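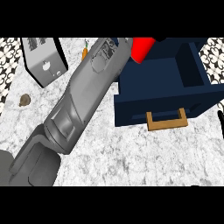 I have been using the Drakus simulator for most of August and my trial has run out, so I had to decide whether to pay.

Drakus is sold by Veltard. You get a set of tabletop worlds, a model of a robot arm, and a script editor. A year for one person costs 555 dollars. The lab plan is 600 per seat and adds shared storage, which I don't need.

Setup took most of an evening. The installer wanted a newer graphics driver than I had, and the error message didn't say so. Leonor Tavares had the same problem and told me which version to get. After that it ran fine.

I spent nearly all my time on the kitchen counter world with the drawer. My task was simple: pull the handle, let go, back off. I ran it 100 times with the settings it came with and the drawer opened in 30 of them. Most of the misses came from my grip being set too high. Moving it down a little helped a lot – I should have checked that first.

Things I didn't like: you can't change the size of the small food items, and the manual skips the camera settings completely. I wrote to support and Anas Ouali answered the next morning with a short script for the cameras. It worked. The food sizes are on their list, he said, with no date.

I paid for the single plan. Next I want to try the same drawer task with the arm starting from the other side.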